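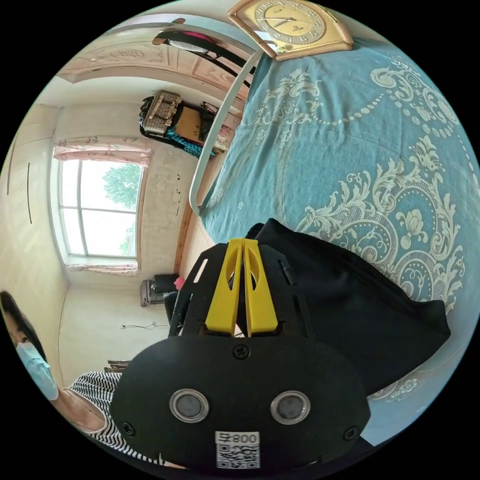

Retel Damask Bedspread, article 3354. The Retel is made for a bed which is used also in the daytime, for sitting, for folding clothes, for a short sleep after lunch. On the teal-blue ground, the large cream scrolls and flowers keep their drawing well, even when a black cloth is lying on top of them. It goes nicely with a white metal rail.

Woven by Feltiteo, sold by Hultard.
Sizes: single and double, 2 pillow covers with the double.
Washing: with similar colors, iron on the back side.
Delivery: about 8 working days. Orders before Wednesday noon leave the same week.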